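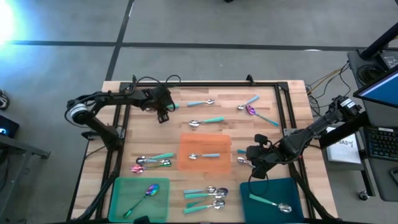

Figure 1. The two-arm table with spoons and three colored trays.

Safe Working Rules for a Shared Two-Arm Table
Dulce Arellano and Cameron McKinnon
Project report, 19 August 2026

1. Why we wrote rules
Our project, Jovix, has two arms working over the same tabletop. When we started in March, each student had their own habits. We wanted one sheet that anyone on the team could follow.

2. The rules
Before power on, one person walks around the table and checks that cables are clear of both arms. The operator says "moving" out loud and waits for an answer. No hands go inside the frame while either arm is powered. To move a spoon or a tray by hand, stop both arms first. New programs run at low speed until they finish six times without a stop.

3. Keeping records
Every run gets a line in the log, including stopped runs. We logged 2289 runs, and 566 of them were stopped early. Most stops were for a spoon lying too close to a tray wall. Dulce kept the log and Cameron sorted the stops by cause.

4. What we would change
The low speed rule was skipped twice when we were short on time. We now keep the speed limit in the startup file, and changing it takes both our initials. We still have no rule for handing over between shifts.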